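12 shares · 5 comments

My work before was to watch a screen in the canteen kitchens of Ibarra and answer when the cleaning crew called. I was a night dispatcher for six years. In March the company bought the Piltora system for the closing work, which means shutting the cabinets, wiping the counters and putting the pans away, and my chair was moved to another room with another screen. I promised some former colleagues that I would write down how it is, so I try to do it here in my own words. My English is from evening school, please be patient with it.

There are six of us in the room. Four came from the kitchens and two came from Avanov, the firm that makes the software. The robot arms are not in the building yet. For now we drive a gripper through a kitchen that exists only in the computer, and from our driving the system should learn how to do it alone. A shift has a goal of 110 tries. One try can be very short, for example going to a cabinet and opening it. I sit with a controller in my right hand, and I look from a point just behind the gripper, so the two fingers are always at the bottom of my screen like the hood of a car.

At first I thought it would be like a game. My nephew thought this also and was jealous. But in a game somebody has made the rooms bright for you, and in our kitchen the light can be very low, and the cabinets are dark too. There are moments when I see the two fingers well and must guess at most of the rest. In my first week I often stopped the try and backed out slowly, the same way as you back out of a garage when you are not sure of the wall.

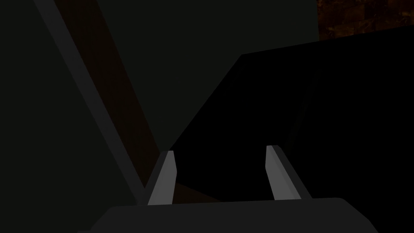 Ingvild Viklund told me over lunch that she misses having wet hands. She said that in the real kitchen she knew from the sound of the door if it was closed, and now she must look at a number, and she does not trust the number. I have thought a lot about this remark. I did not clean, I only sent the people who cleaned, so my hands lost less than hers. But I understand it. When I answered the phone at night I could hear how tired a person was, and then I sent help before they asked. There is no field for this in the new system.

I want to be fair. Some things are better now. My back is better. The shift ends at four in the afternoon and I see my family at dinner, which I did not do for six years except on holidays. The pay is the same plus a small supplement, which they call a skills supplement. And the people from Avanov are polite and they listen when we say that a real cook would never go to a handle from that side. One of the handles in our kitchen is bright blue and it is my favorite thing to work with, for the simple reason that I can see it. I asked if all of the handles could be blue. They wrote it down, but they laughed first.

What I find hard is to be slow on purpose. The instruction says to come to the handle with open fingers, to wait, and only then to close. A person in a kitchen does not wait. She opens the door with her elbow while she is carrying a tray and talking. If I drive the gripper as a person would move, the try is marked as not clean and it is thrown out. So I have learned to move like a machine in order to teach a machine, and sometimes in the evening I notice that I reach for the refrigerator at home in two steps.

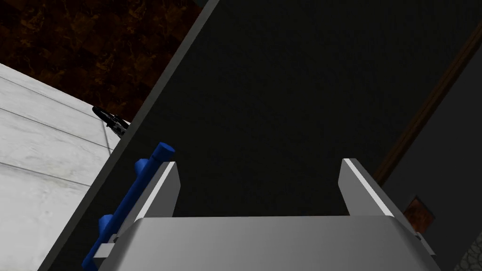

Will the closing crew lose their jobs when the arms come?

The company says that the people on permanent contract will stay, and that the ones on short contract will be told before summer.

I put it in this dry way because this is how it was given to us, on a Friday, on one sheet of paper. Higinio Ledesma folded his sheet and put it in his shirt pocket. He has been in the closing crew longer than anybody, and he is now the best driver in our room. Last month 82 percent of his tries were accepted. Mine were much fewer, and I am not ashamed to say it. The managers like to show his result to visitors. He does not like it so much. He told me that each good try is maybe a small piece of somebody's evening, and then he went back and did his next one, very carefully, as he does everything.

I have argued with my brother about this. He says that I should refuse. I asked him what I should refuse exactly, the chair or the money or the dinner at home. He works for Grarnar in the warehouse, where the sorting was automated before he came, and he never knew the people who did it by hand. I think this makes it easier for him to be strict with me.

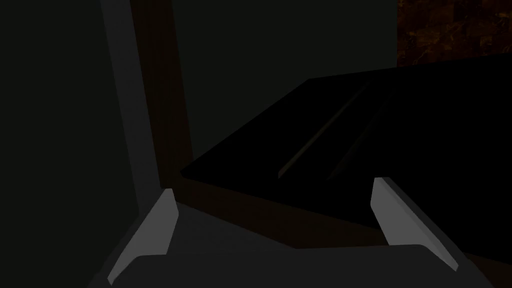 4 min read

There is one more subject, and it is who decides what counts as finished. In the old kitchen the morning cook decided. If she came in and the counter was sticky, she called me and I heard about it with full voice. In the new room a rule decides. The door is at this angle, the try is complete, next one. We asked that a morning cook should come once a week, look at our tries and say what she thinks. They agreed to have her come once a month, and the first visit was good. She watched for an hour and asked why the gripper never goes back to check the door behind it. The Avanov people had no answer ready, and now there is a new kind of try where we must go back and check.

I was happy that day, I must say. Ingvild too. It was the first time that something we knew from the night work got into the system, even if it came in through another person's mouth.

The arms should be installed in the kitchen on the ground floor first, with one of us standing beside them at closing time. They asked who would like to do it. I raised my hand, and Higinio did not. I have not asked him the reason yet. We take the same bus, so I will probably ask him there.

5 comments · Share this post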